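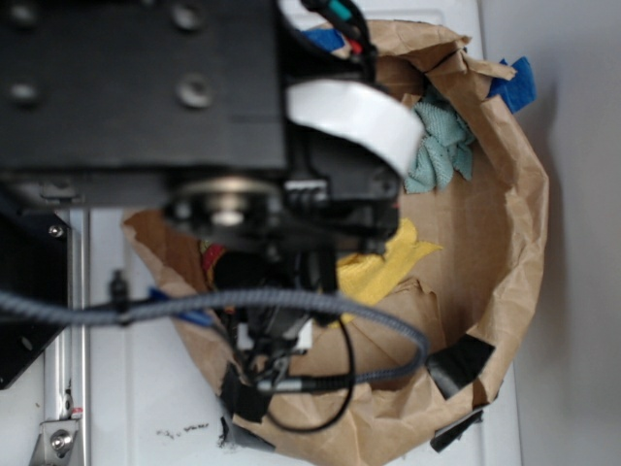 Paper bag

A paper bag is a bag made of paper, usually brown kraft paper, and I've been writing the entry on them for this wiki for longer than I'd like to admit. Kraft paper comes from wood pulp cooked with chemicals that leave the fibers long and tough, so it holds up pretty well to a load of canned soup. The brown is just the color of unbleached pulp (white bags are the same stuff, bleached).

History

Early paper bags were glued by hand and shaped like envelopes, so they wouldn't stand up on a counter. Machines that made flat-bottomed ones arrived in the 1800s, and grocers loved them! Here in Sundville the old Turkano mill ran a bag line with 30 workers, and I still have one of their flour sacks, printed in blue with the mill's name spelled wrong.

Types

The grocery bag has pleated sides, called gussets, and a rectangular base. Lunch bags are smaller and thinner. Then you get the multiwall sack, with several layers, for cement, pet food and seed potatoes. Bakery bags often have a waxy lining or a little window, and I find those a pain to recycle – our depot on Rolland Street wants the window torn out first.

Handles

Twisted paper cord is the usual choice, glued under a patch inside the rim. Flat handles are cheaper, but they dig into my fingers something awful.

Reuse

Clean bags can go in with cardboard. I also shred mine for compost, cover schoolbooks with them, and ripen pears in them on top of the fridge.

See also: Kraft paper, Gusset, Turkano mill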